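3.2 How people talk about the kitchen table

I came into this part of the study thinking I'd be writing about meals. Nope! Of the 24 households Xiuying Yao and I visited in Prorov, 23 brought up homework, bills or arguments well before they got to food. One man did his taxes there every May and called it "the office" the whole time we talked (his wife called it the table, a little louder each time).

We let people ramble, and I'm glad we did. The interviews came to 1560 minutes of tape, and Deming Fu coded every bit of it with me over a very long winter. We used 2 passes: one for what people said they did at the table, one for who they said was there. I like the second pass better. People who lived alone still gave their tables a "head," and they nearly always sat somewhere else.

Surfaces came up more than I'd planned for, too. Folks have strong feelings about wood grain, it seems, and about glare on the surface (see Figure 4).

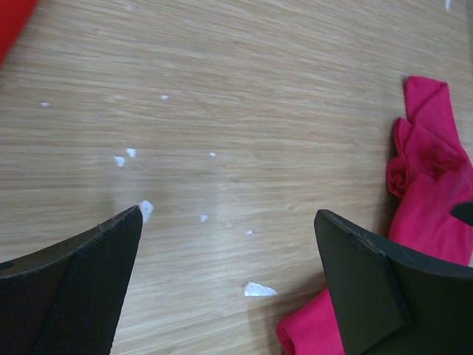
Figure 4. Light on a wooden tabletop.

Kristýna Skála, who read an early draft, asked if age might explain the feelings better than the material does. Fair question! Older tables did get longer stories, but so did a couple of very new ones, mostly when somebody had fought over buying them. I kept both groups together for the counts in Section 3.3 and split them again in Section 4, where the seating stories get their own table (the other kind).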